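**Visit report: Fludbridge test rooms, household robotics**
Date of visit: March 24, 2021
Prepared for the members of the Fothergill working group on safe practice in domestic automation

## Purpose

The working group was invited by Clitero to view its test rooms at Fludbridge, where robots are tried on ordinary household work before any placement in an occupied home. Members wished to compare the written rules in use at the site with the group's own draft code, last revised in October. The visit took the form of a short introduction, a tour of two rooms and a discussion over the site's rule book.

## Arrival and induction

Visitors signed in at the gatehouse and were given a printed sheet of site rules. The sheet runs to a single side and is written in plain terms. Loose scarves and lanyards are removed before entry. Visitors remain behind the marked line in the corridor unless a member of staff calls them forward. The word "stop" is reserved for emergencies and is not used in conversation on the test floor, a rule that several of our party found harder to keep than expected.

The building has 1380 square metres of floor space, much of it still used for storage. The kitchen was closed for rewiring on the day and was not seen.

## Working rules

Clitero's rule book contains 79 numbered clauses. The group was most interested in the following:

- The room is walked and checked by a person before each session, and the check is signed.
- Speed is reduced whenever a person is within reach of the machine.
- A session ends after 12 failed attempts at the same task, and the log is reviewed before work resumes.
- Household goods are left in the sort of disorder found in a lived-in home. Staff may not tidy a room to make a task easier.
- Any clause may be suspended only in writing, with an end date.

The fourth clause led to some debate. Our own draft asks for a clear floor throughout. Clitero's position is that a clear floor gives a false measure of safety – a machine passed under such conditions has not been tested near hanging bedding or clothes on the ground. The group agreed to look again at its wording.

Record keeping was of a good standard. Logs are kept for 10 years, and the entries we sampled were legible and complete. Less satisfactory was the handling of minor incidents, which are noted in the session log but not gathered in one place. The site uses a system named Osow for faults in equipment, and it was suggested that near misses might be entered there as well.

## Bedroom work

The second part of the tour concerned bedrooms. Soft items are treated under their own section of the rule book, as cloth can catch on moving parts and can hide the edge of a bed or a step. Bedding that hangs over the side of a mattress is to be approached slowly, and a basket on the floor is treated as an obstacle until the task calls for it.
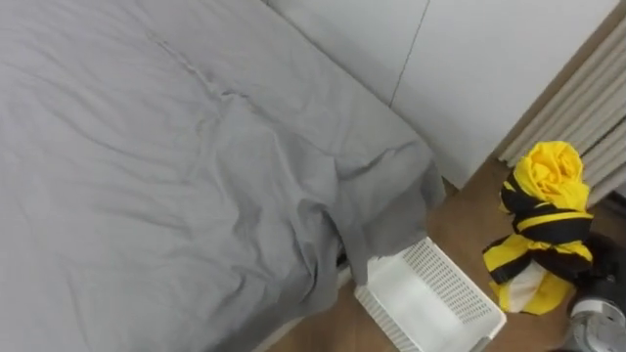

**Who may restart a machine after an emergency stop?**

The person who supervised the session, once the cause has been written down and a second trained member of staff has checked the room.

## Points for the working group

1. Reconsider the clear floor requirement in the draft code, with separate wording for test rooms and occupied homes.
2. Adopt a fixed limit on repeated attempts. The figure itself may be left to each site.
3. Ask Clitero for a copy of its section on soft items, which was offered in principle.
4. Arrange a return visit once the kitchen is open.

The group records its thanks to the staff at Fludbridge. Comments on this report should reach the Fothergill office before the next meeting.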